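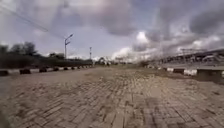
Stindunska Open Day

The Stindunska Open Day is a yearly public demonstration of self-driving ground vehicles and delivery robots, held each June by the Stindunska robotics works. It takes place on a closed brick-paved road lined with black and white curb blocks. Entry is free, but places on the guided walks have to be booked.

Background

The event was started by Bheki Mofokeng, then head of testing at Stindunska, after people living nearby asked what the company was doing on the road. The first open day had 47 guests and one vehicle. It lasted a single morning and had no printed program. A later edition drew 2,506 people, the highest attendance so far, and the company has since limited numbers on the walks.

Course

The demonstration course is 624 meters long and runs straight for its full length. Brick paving is harder on small-wheeled robots than asphalt, as the joints between pavers cause vibration that can upset distance readings. The painted curbs are used as a lane reference. Vehicles that steer by camera follow the change from black to white along the edge, and a run is stopped if the curb is lost for more than two seconds.

Weather is not controlled. Runs go ahead under heavy cloud, which cuts down on hard shadows, but are called off in lightning.

Demonstrations

The morning session is given to the Zivov, a four-wheeled carrier that drives the course without a person on board. It makes one pass at walking speed and a second with a foam obstacle placed in its way. Guests stand behind a rope and can follow the vehicle's sensor readings on a screen.

The afternoon belongs to the Prisham, a smaller sidewalk robot. Sihan Fang, who led work on its steering software, has presented this session since the third open day. She usually changes one setting between runs — most often the braking distance — so that guests can compare the results.

Questions are taken after each session. A workshop tour follows at 3 p.m. and is open to guests over the age of 12.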